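Against the Clean Desk

Every October the office where I used to work held what management called a reset. Two people from a consultancy named Rinness came up to our floor with rolls of tape and stood behind us while we emptied our drawers. Whatever you hadn't touched in 15 days went into a crate. The crate went to the basement. You could ask for things back, in writing, and I did ask once, for a stapler, and got a different stapler.

I've been suspicious of tidiness advice ever since, and there is a great deal of it to be suspicious of. It comes in books and newsletters and now in subscriptions. Flever, which makes an app that reminds you to put things away, sends me an email every few days asking whether my surroundings are "working for me." I signed up in order to write this. My surroundings have never worked for anyone.

The claim, once you take the scented candles off it, is that a clear surface makes a clear mind. You'll find this in nearly every book on the shelf. It's said so often that people stop asking how anyone would know. A clear surface makes a clear surface. Whether the person sitting at it goes on to think well is a separate question, and I'd like to see somebody treat it as one.

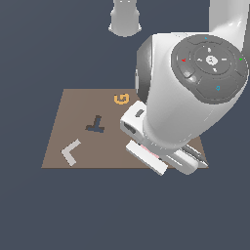 When I went looking for the evidence, what I mostly found was other people who had also read the books. Hegazy, a furniture company that sells a desk with no drawers at all, puts a number in its catalog: 515 customers said they felt calmer after the desk arrived. Felt calmer than when? Compared with whom? These are people who have just spent a lot of money on a desk. I would feel calmer too, or I'd say so if a nice young man phoned and asked. The catalog doesn't say how many were phoned and told him to go away.

I don't think the people at Hegazy are liars. I think they've asked a question that can only come out one way, and then printed the answer in large type. A fair test would be dull. You'd give people a mess, or take one away, without letting them choose, and you'd look at their work some months later, and the person looking wouldn't know who had had the mess. Perhaps it would show that the tidy ones do better. I'd be annoyed, but I would read it.

What bothers me more is the moral tone. The books used to say that a neat desk would help you find your scissors, and that was true and nobody minded. At some point they started saying it would help you find yourself. A pile of papers became a sign of something unresolved. One author, whose book I left on a train and did not report missing, suggests that every object you keep is a decision you have put off. I have a jar of foreign coins on my windowsill. It isn't a decision I have put off. It's a jar of coins.

My friend Khadija Hajji translates legal contracts and has the worst desk I've ever seen. There are dictionaries open face down on other dictionaries. She's been doing this for most of her working life and has never, to my knowledge, missed a deadline. When I read her a page of the drawerless philosophy over the phone, she asked whether the author had ever had to finish anything. Then she said she had to go, and I could hear paper sliding onto the floor.

I know one friend proves nothing. I've just complained about 515 customers, and I can hardly win the argument with a sample of one. But her case does at least show that the rule, as stated, isn't a rule. If it were, she'd be out of business.

There's a class side to it that the books don't go near. An empty room costs money. To throw away a spare lamp you have to be able to buy another lamp. My grandmother kept string, jars, buttons, and the inner envelopes from bank letters, and she used all of it sooner or later. If someone had walked through her kitchen with a roll of tape she would have called the police. The advice to own less has always sounded best coming from people who could replace the lot by Friday.

And the stuff doesn't vanish, either. It goes to the basement, or the curb, or the storage place by the highway. Pritisholm, the one near me, has put up a second building. I counted the doors listed on its website one slow afternoon and got to 1000 before the page stopped loading. Somebody's clear mind is behind every one of those doors, at a monthly rate.
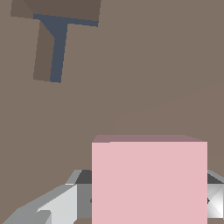 What I Would Grant Them

A skeptic who grants nothing is only a crank, so let me try to be fair. Some jobs need a clear surface. I wouldn't want a surgeon who had to move a sandwich. Anyone who cooks for a living will tell you to wipe down as you go, and they're right, and they worked it out long before there was an app.

I'd grant, too, that some people really are made miserable by clutter. I've lived with one. He couldn't sit down to read until the sink was empty, and it was no use my saying that the book would be the same book either way. For him it wasn't. If those people want a drawerless desk, they should have it, and I hope they get a discount.

My quarrel is with the step from "this suits me" to "this is how minds work." It's a short step, and there's a lot of money on the far side of it. The books take it somewhere near page 2, before the reader has got comfortable, and the rest is a list of things to throw out.

I'd also like someone to explain the reset. The year after Rinness came through, we had to hire a temp to rebuild a set of client files that had been in the crates. They'd gone untouched for 15 days because the client was on vacation. The temp worked at a folding table by the elevator, since every desk on the floor had been measured and assigned. The consultants were sent a survey of their own that winter, asking how satisfied they were with the project. I'm told the scores were excellent.

I wrote this at a table with a cold cup of tea on it, three library books (two overdue), a bicycle pump, and the stapler. The Flever email came in while I was on the fourth paragraph. It wanted to know if I had five minutes to clear one small area. I moved the pump onto the chair and kept going.

Posted 03/09/2018 | Contact | Copyright 2018, all rights reserved | Back to top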